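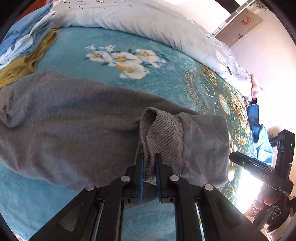
Cuff subset – working meeting, May

Present: Arnout Aerts (chair), garment annotation, policy training, evaluation. Apologies from the Pindale site, who sent written comments.

1. Matters arising

The notes of the last meeting were accepted with one correction. The Tirkeo loader reads both wrist streams at the same rate; the earlier text said the right stream was halved. The old loader did this, and runs made with it are marked in the run table.

2. State of the subset

The garment folding set now holds 2,572 demonstrations after screening. All were recorded with hand-held grippers in furnished bedrooms, on the bed, with the household's own bedding and clothes. Screening removed episodes with lost tracking, a missing stream or no jaw width signal.

Evaluation asked whether episodes on patterned blankets should be held back as a separate split. Floral and paisley prints produce false garment edges in the segmentation step, mostly where the border of the print runs parallel to a sleeve. Agreed to keep them in training and tag them, so that results can be reported with and without.

3. Contact labeling on ribbed cuffs

Aerts presented the revised labeling rule. Under the old rule, a grasp began when the jaw width stopped changing. On thick sleeves this fires late, as the knit keeps compressing after contact. The revised rule has two marks:

– bracket: the jaws are on either side of the cuff
– hold: jaw width is below the value set for that garment class and the cuff moves with the tool

Annotators found the bracket mark easy to place when the cuff stands up from the bed, and hard when it lies flat and only one jaw is in clear view. In the second case they are to leave the bracket mark out and place the hold mark only. Guessing from the other wrist stream is not allowed, as the two views disagree on depth.

4. Result

Policy training compared two policies on the cuff pickup task, same architecture and same seed list, differing only in labels. Each was run for 90 trials on the bench at Studis. The revised labels gave fewer empty closures on ribbed cuffs. There was no clear change on plain hems. Aerts noted that the bench uses a single flat gray cover and that the result says nothing yet about printed bedding.

Pindale's written comment was that the gain could come from the dropped episodes and not from the second mark. This was accepted as a fair objection. The old-label policy will be retrained on exactly the episodes kept under the new rule.

5. Reference method

The Kaczorowski baseline will stay in the table. It was tuned on towels and fails on sleeves for known reasons – the write-up should state this in the caption.

6. Actions

Aerts: circulate the labeling rule with 4 worked cases, two of them with the cuff flat.
Annotation: relabel 5 batches under the revised rule, add the bedding tag.
Policy training: rerun old labels on the matched episodes.
Evaluation: propose a printed cover for the Studis bench.

Next meeting when the matched run is complete.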